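Week 4 notes: collecting demonstrations at the table
Course: Learning from Examples, robot section
Notes by Ursina Oberholzer. Updated 2025-01-09.

Hi all. These are the notes I promised after the last lecture, cleaned up a bit and with the bits I skipped because we ran out of time. Read them before your first collection slot. If you missed the lecture, they should be enough to get you going, but please find Remo Kälin and have him walk you through the emergency stop before you touch anything.

1. What we're collecting, and why it's so much work

You remember the basic recipe. A person drives the arm through a task, we record everything the cameras see along with what the arm was told to do, and later a model learns to go from the one to the other. One run through the task from start to finish is an episode. Our breakfast set, which goes by the name Rurkance in the shared folder (don't ask me, it was called that when I got here), is meant to reach 3000 episodes by June. That sounds like a mountain until you split it among all of you, and then it's just a large hill.

The policy doesn't know what breakfast is. It knows pictures and motions. If every single one of your episodes has the bowl in the same place, it will learn that the bowl lives there, and the first time somebody nudges the bowl it will close its fingers on nothing at all, very confidently. I've watched this happen in front of visitors and I don't recommend it!

2. The two kinds of view

We record from the wrist and from fixed cameras next to the table, and they're good at different things. The wrist camera travels with the hand, so it's wonderful for the last few inches of a grasp and nearly useless for knowing where you are in the room. Students tend to ignore it when they're reviewing, and then they miss the one view where the grasp can really be judged. 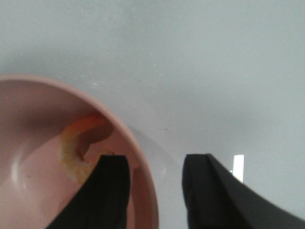

Fig. 1. Wrist view, one finger inside the bowl and one outside.

When you look at a wrist view like this, ask yourself what a learner could get out of it. Both fingertips are in there, which is good. The orange piece in the bowl is mostly clear of the finger, with just a little of its lower end hidden. The bowl itself is only partly in view, and that's normal this close in. What you can't get from a single still is whether the hand is on its way in or on its way out, and the model is in the same boat if you only give it one image at a time. We'll come back to that in the lecture on history and action chunks.

Pay attention to rims. A bowl with high sides is a harder thing than a flat plate, because the wall takes up room that one of your fingers would like to have. You have two honest choices: go in from above with both fingers inside, or straddle the rim. Straddling is for moving the bowl, going inside is for moving the food. If you change your mind halfway, back out, lift, and come in again. Do NOT shove the bowl around until things line up. The model will learn the shoving too, and it'll be better at it than you are.

3. Driving

Some habits I'd like everyone to pick up early:

Start from the home pose. Every time, even when home is far away and you're tired.

Move at one speed. People go fast through the boring part and then creep when they get near the object. A little of that is fine, but long pauses are poison — the model sees a stretch of "do nothing" and happily copies it, and then you have an arm that hovers over the table forever.

Decide before you start. Know which piece you're picking up and where it's going. Thinking time belongs before the recording, with your hands off the controls.

Recover on camera when the slip is small. If the bread turns a bit in the fingers and you can fix it, fix it and keep the episode. Those corrections are some of the most useful seconds in the whole set. If it lands on the floor, stop, mark it as failed and reset.

Róisín Phelan asked in class whether failed episodes get deleted. No! They get a label. We leave them out of the first training run, but we use them later for the success detector, and I'd be sad to lose them.

4. Bread, and other soft things

Bread is my favorite item in this set and also the most annoying one. It bends, it tears, it sheds crumbs on everything, and a slice in the morning is not the same object by late afternoon. Come down too hard and you leave two dents in it that show up in every episode afterward. Squeeze gently, check that it's held, then lift.

Where you hold the slice matters as much as how hard. If it has to go down flat on the grill plate, hold it level on the way over and get low before you open up. Letting go from high up is a coin toss, and you don't want coin tosses in your data. 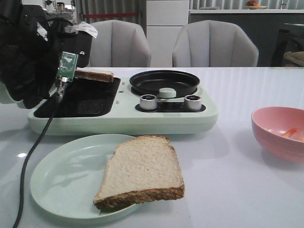

The other half of that is the release. Open the fingers slowly, wait a beat, and then go straight up before you go anywhere sideways. Dragging a finger across a slice you've just put down is the most common mistake I see, and it's so easy to avoid. Same for the pan: stay clear of the little knob in the middle unless it's part of your task.

Also, watch your cables. Anything that hangs off the hand will swing through the fixed camera's view, and once in a while it'll snag a plate. A bit of cable in the picture is fine. A cable pulled tight is not, so give it slack before you start.

5. Changing things up

Between episodes, move things. You don't need a fancy scheme. Slide the plate a hand's width, turn it, swap the bowl to the other side, angle the slice differently. Every 14 episodes, make a bigger change, like a new layout or different blinds. Write the change in the log in plain words ("bowl moved left, lights off by window"). Annelies will be reading those logs when she makes the splits, and she can't read your mind. (Yes, we're related. No, she won't go easy on you.)

What should stay put: the fixed cameras. If you bump one, say so in the log and start a new session. A bumped camera that goes unreported cost us more than 114 episodes last term, and finding them again was a miserable week for Rosalie Reisinger.

6. Reviewing your own work

Before you leave, play back your first episode, your last one, and a couple from the middle, in all views. Check that the streams line up in time. The easy test is to find the moment the fingers close in the wrist view and see if it's the same moment from the side. If they're off by more than a blink, tell Remo before anyone else records.

Then watch one more at double speed. Jerks and hesitations jump right out at you when it's sped up, and it's a bit embarrassing the first time, but you'll drive better the day after.

For next week

Read the Clokley handout on labeling, at least the first half. Sign up for a slot with a partner (2 people per slot: one drives, one resets and logs, then swap). Bring a short paragraph on this question: if you could only keep one camera for the bread task, which would you keep, and what would you expect to go wrong? There's no right answer I'm fishing for, I just want to hear you argue about it.

Questions go on the course board so everyone gets the reply. My office is open after lecture as usual.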